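Tava Tabletop Surfaces
Data card, release 6
Last revised: 28 Sep 2021
Maintainer: Mahtab Esfahani
Annotation lead: Florencio Garrido

Summary
Tava is a collection of 1,723 photographs of wooden tabletops in ordinary indoor use. It is intended for the study of grain pattern, surface color and reflected light. The collection covers 43 tables, each assigned a table number that remains fixed across releases.

Contents
Each record consists of one photograph and one line in the file surfaces.csv. The line gives the table number, the grain class (straight, wavy or mixed), the tone (pale, medium or dark) and a glare flag. Grain class is assigned by eye from the photograph alone. Wood species is not recorded.
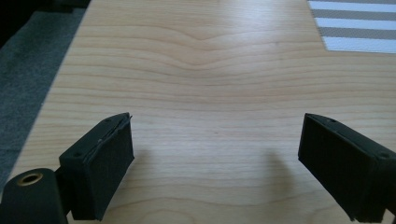
Sample record. Grain: mixed. Tone: pale. Glare: yes.

Where the grain changes direction across a board, annotators are instructed to use "mixed" even if one pattern covers most of the surface. A gradual shift in tone from one side to the other does not change the tone label, which follows the larger area. Shadows are not labeled.

Known limitations
Pale tables are overrepresented. Glare was marked by a single annotator in releases before July, and 300 of those records have not yet been reviewed. Users who require consistent glare labels should filter on the column glare_checked.

Corrections
Corrections should be sent to Lotte Verbruggen at Tarnbridge, with the table number and the file name in the subject line.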